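Can a machine fold laundry for a small shop yet?

grurkholm_laundry
I help my aunt in a wash-and-fold shop in Covgate. We fold up to 100 pieces in a day, most of it jeans and dark work clothes. She asked me if there is already a machine that takes clothes from a pile and folds them without a person standing next to it. I found one offer for 2,880 dollars, but the seller does not answer my question about jeans. Has somebody tried this in real work?

Dirk Desmet
I worked two years with folding machines at Ciltow, so I can tell you what I know. The machines that clip and fold are good with shirts and towels, but a person must still hang each piece. To take one piece from a pile is the difficult part.

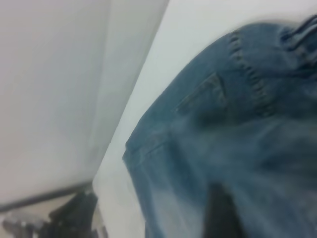 Jeans are heavy, and the waistband is much thicker than the leg. When the cloth lies flat with the back side up, the machine still must find which end is the waist and where the two legs separate. In our tests in September it made 38 good folds from 55 pairs. For a shop this is too few - you will stand there and correct. I would wait, or ask the seller for a trial with your own clothes.

biwott_fan
no. buy a folding board, they are cheap

grurkholm_laundry
Thank you, Dirk. I will ask for the trial. We have already the board.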